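13/11/2021 - entrance matting, backing trials

Second run on the Vastura offcuts. Nitrile backing, 19 pieces, conditioned overnight on the rack by the door. Edge curl measured on the flat plate after 500 cycles of the trolley wheel. Pieces 1 to 9 are the old moulding, the rest are the Ukar compound.

Old moulding lies flat. Ukar lifts at the corners, worst on the charcoal colour. Suspect cure time - the batch sheet gives 769 seconds and the mould log doesn't agree with it. Ask Griffiths for the press record before cutting any more.

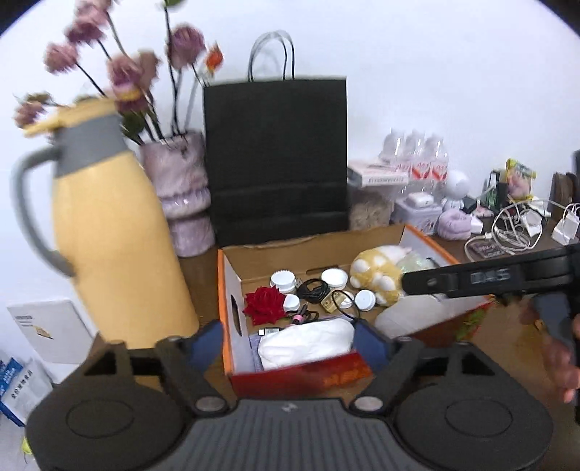 Open carton, red printed front.

Fibre loss: vacuumed and weighed as per the Purnetti method. Grey and charcoal both within limits. Don't compare with the November figures from the first run, the balance hadn't been levelled.

Slip test still to do, wet and dry. The rubber slider needs re-sanding first.

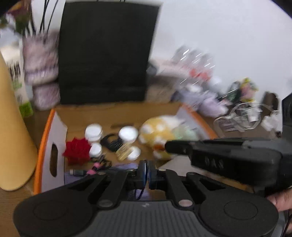 To do
Re-sand slider
Press record from Griffiths
Recut corners on the Ukar pieces at a larger radius
Order more double-sided tape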